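Trenska progress report – the software side
Prepared for the Zirnwood small projects fund
Sunday, August 17, 2025

Hi Jayanthi,

You asked for something you could read over a coffee this time, so I've left the big tables out and will just tell you how we're going. If you want the per-task numbers they're in the shared folder with last quarter's.

Quick recap of where we were in April. Trenska could take a recording from the hand-held grippers, work out the path each gripper took through the room, and turn that into something an arm controller could use for training. It did this nicely on a clean bench. It did it badly in anybody's kitchen, and kitchens are what you're paying for!

Most of my time since then has gone into the tracking, so that's where I'll start. The old tracker picked out points in the view and trusted all of them equally. In a real room plenty of those points sit on things that move – sleeves, the other gripper, the fingers themselves. The new one keeps a running score for each point and drops the ones that disagree with the rest. Floors and cupboards score well. Clothing scores terribly, which is just what we were after.

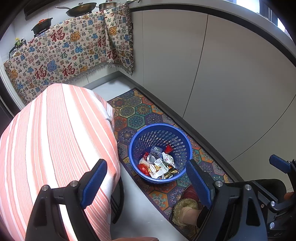
Kitchen floor recording: the blue wastebasket on the patterned mat, white cabinets to the right.

I like this kitchen as a test because it has a bit of everything for the software to chew on. The mat has a strong repeating pattern, and repeating patterns are a trap: one hexagon looks a lot like its neighbour, so the tracker can slip sideways by a tile and feel quite pleased with itself. We had a run of those slips early on. The fix was to make it check any jump against the motion sensor before believing it. If the sensor says the gripper barely moved, the jump gets thrown out. It's a small bit of code and I wish I'd written it a year ago.

Now some figures. The library holds 2,596 clips. With the old tracker, 233 of them failed outright, meaning we got no usable path at all. With the new one that's down to 101. I went through every one of those 101 by hand (two very long evenings) and most come down to heavy blur or to the view being filled by something close up. I don't think the tracker alone will save those. A better idea is to warn the person recording while they can still do the clip again, and I'll come back to that.

Perception is further behind than I'd like. Finding a bin or a basin is fine. Finding the edges of what's in it is another matter, especially wrappers and thin plastic, where one object folds over the next and shiny bits change colour as you move. The labelling tool now lets you mark a whole pile as one thing and split it later, which has made labelling quicker and a lot less maddening. Kozłowski are doing the labelling under the same arrangement as before and their turnaround has been good.

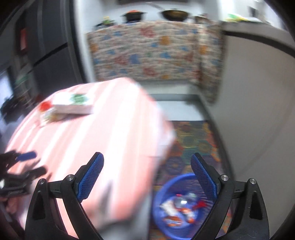
Page 2

Blur is the other thing I promised to look at. The striped cloth near the gripper is smeared badly at its closest edge, while the pots along the counter at the back are still easy to make out. The old code gave each moment of a recording a single sharpness score and binned it if the score was low, so we were losing plenty with perfectly good background in it. Trenska now scores sharpness in patches and uses whatever's left. A second gripper shows up at the far left as well, and with two of them working in one room we need both paths to line up in time. The clocks still drift apart on longer recordings. I have a patch that re-syncs them off the motion data, but I've only tried it on short clips so I'm not claiming it yet.

Planning has had the least attention. The planner takes the recorded paths and checks whether our arm could follow them without folding itself into a knot. I ran it over 201 paths and it's far too fussy near the floor, turning down reaches I'm pretty sure are fine. I suspect the joint limits I typed in are too tight. That's next week's job.

Money: we're a little under on computing and a little over on storage, and the two nearly cancel out. I'd like to shift what's left of the travel line across to storage if you're happy with that. Trudum have offered to host a backup copy and I'll send you their terms separately.

Coming up next:
Sort out the joint limits and run the planner again.
Try the clock patch on the long recordings.
Build the live blur warning, even if the first version is only a beep.
Write the install guide properly (yes, I know, it was on the last list too).

One thing I need from you is a yes or no on the storage change before I renew the plan. Give me a ring if that's easier than email – mornings are best.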